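Mar 12, 2018
Progress report, Travero (working title still)
To: Dusero publishing side
From: Wulan Khoo

Quick one, build goes out tonight.

Closed beta is live. 1000 keys sent, 500 redeemed so far. Crash on the loading screen is fixed, the one in the lobby isn't. Matchmaking holds up fine in Europe, slow everywhere else, need a second server region before we open the doors any wider.

Heroes: the knight and the archer are done. Third one (Mkhize, the spear guy) has all his moves but the block animation is still placeholder. Testers love him anyway. Too strong, will nerf next week.

Maps: harbor finished, canyon needs lighting. Snow map cut from launch, moved to the November update. I know that was in the milestone, we talked about it on the call.

Bugs: 105 open, 27 of them blockers. Most of the blockers are controler stuff on console. Romix is taking the console port from here, contract signed, they have the code.

Money: on budget except audio. Voice recording ran over by two days, invoice attached seperately.

Need from you: yes or no on the server region, and the age rating forms back.

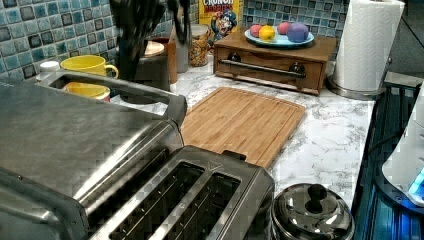
Also the trailer. Rough cut is with the editor, no music yet. Will send a link when there's something worth watching. Next report after the console build passes.

Wulan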